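Devthorpe open day: grippers, eggs and a very long afternoon

Posted July 11, 2019

The hall at Devthorpe is much bigger than the leaflet makes it look, and I had promised myself I would only stay until lunch. I left when they started turning the lights off.

First stop was the Rosero stand by the door. They had brought a suction gripper and a soft rubber one, and you could swap between them yourself with a quarter-turn ring. I loved the ring! The suction cup was brilliant on boxes and hopeless on a bag of rice, which the chap running it cheerfully let everyone discover. They rate the cup for 1,000 cycles before you change it, and a spare was going round so we could feel the lip. Softer than I expected, like the edge of a bath toy.

Upstairs was what I had really come for - the Ovitz room, with plain two-fingered grippers working on food. I use two fingers at home on a much smaller arm, and the best I have managed is a tea bag, so I wanted to see how they got on with fried eggs and toast. Egg white bends, slides and tears, and the yolk is sitting there waiting to go wrong. I stood right up against the rope.

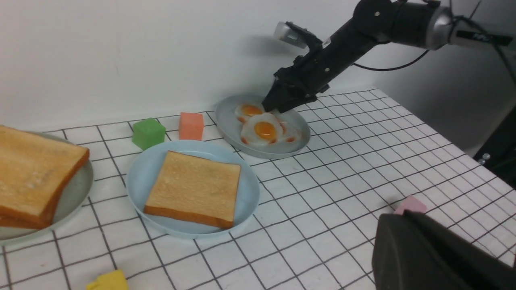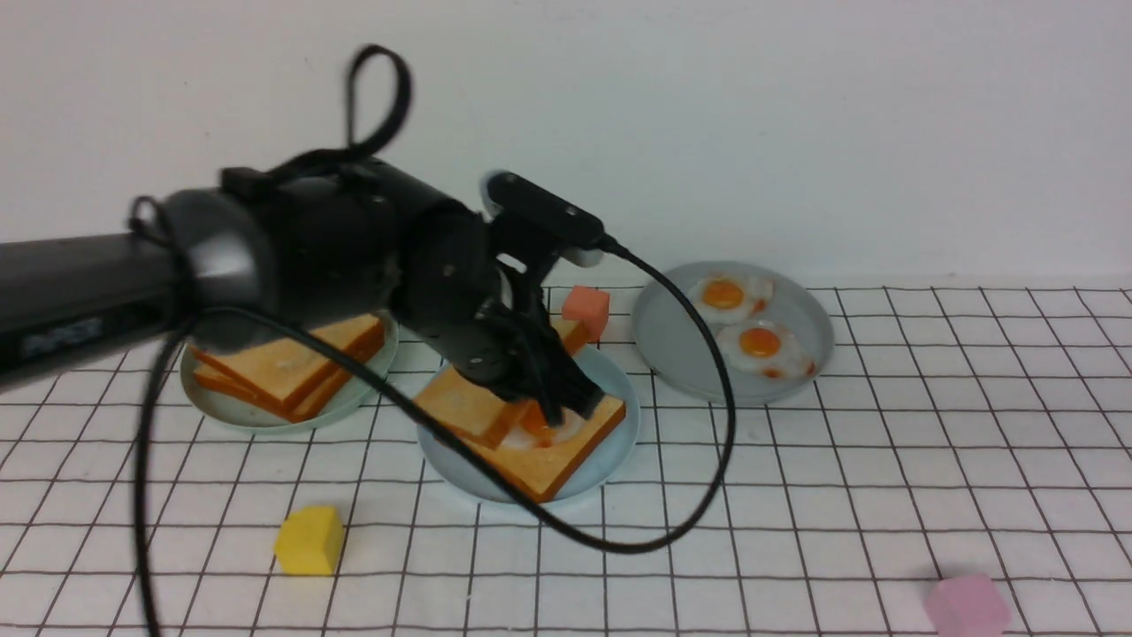 Fried eggs and toast on the gridded cloth in the Ovitz room, black two-fingered gripper at work in both.

I asked far too many questions. The one I wrote down was about closing force, because mine has two settings, limp and crush. Theirs can be set in steps up to 700, in units of their own that I never got to the bottom of, and for eggs they stay near the bottom of the range. The approach angle matters nearly as much. Come in steep and you can get the tips under an edge, come in flat and you just push your breakfast round the plate (I know this one well).

I also had a good nose at the cabling. Mine is taped down to within an inch of its life and still catches, so I liked seeing a big lazy loop left at the wrist, though I would worry about it dipping into the food.

Sjögren were across the corridor with controllers, and I got a go on one. The knob has a lovely heavy feel and the screen is readable from a step back. Some 500 people had signed the visitor book by then and the queue showed it, so I had four minutes and spent one of them looking for the stop button. It is on the left.

Tea was good, parking was not. Bus 34 stops outside the gate and I would take that next time. They are opening again in November, and I have already asked whether I can bring my own gripper along to try on one of the Ovitz arms. They said to email.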